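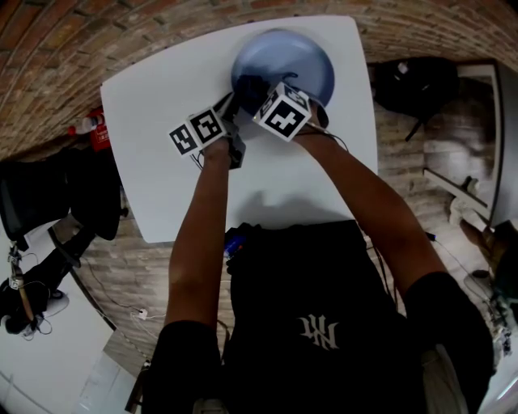

4. Setting up your folding table

4.1 Before you start

Read all of section 4 one time before you open the legs. Two adults should carry the Itholm table from the box to its place. Hold it by the long sides, never by the leg braces.

Choose a floor that is flat and hard. On thick carpet the feet sink a little and the lock can feel closed when it is not.

4.2 Opening the legs

1. Lay the table top face down on a blanket or on the flattened box.
2. Pull the first pair of legs up until they stand straight.
3. Push the brace toward the centre of the table. You must hear a click.
4. Slide the grey ring down over the joint of the brace.
5. Do the same with the second pair.
6. Turn the table on its long side, then set it on its feet. Do not turn it over the short side, the legs on that side will take all the weight.

CAUTION: Keep fingers away from the brace during step 3. The joint closes quickly.

4.3 Levelling

Each leg has a foot that turns. Turn to the left to make the leg longer. Do not show more than 3 threads of the screw. If the table still rocks after this, move it to another place, and do not put paper or cardboard under the foot.

Note: Tables bought with the Batar extension leaf have a fifth leg. Fit the leaf first (section 6) and adjust the fifth leg last. It should only touch the floor lightly.

4.4 First cleaning

The top leaves the factory with a thin film of wax. Wipe it with warm water and a few drops of dish soap, then dry with a soft cloth. Do not use steel wool, bleach or any cleaner for ovens. Spots of a darker colour from tea or beet juice come off more easily on the same day.

4.5 If a part is missing

Look first inside the plastic caps of the box corners, the small bag of rings is sometimes stuck there. After this, write to the Østergaard parts desk and give the part number:

Brace ring, grey: 2,349
Foot with screw: 3,011
Leg pair, complete: 3,524

Please also tell us if your table is the Itholm or the smaller Esis. The rings are the same for both models but the leg pairs are not.

4.6 Folding for storage

1. Remove everything from the top and wipe away crumbs.
2. Turn all feet fully in.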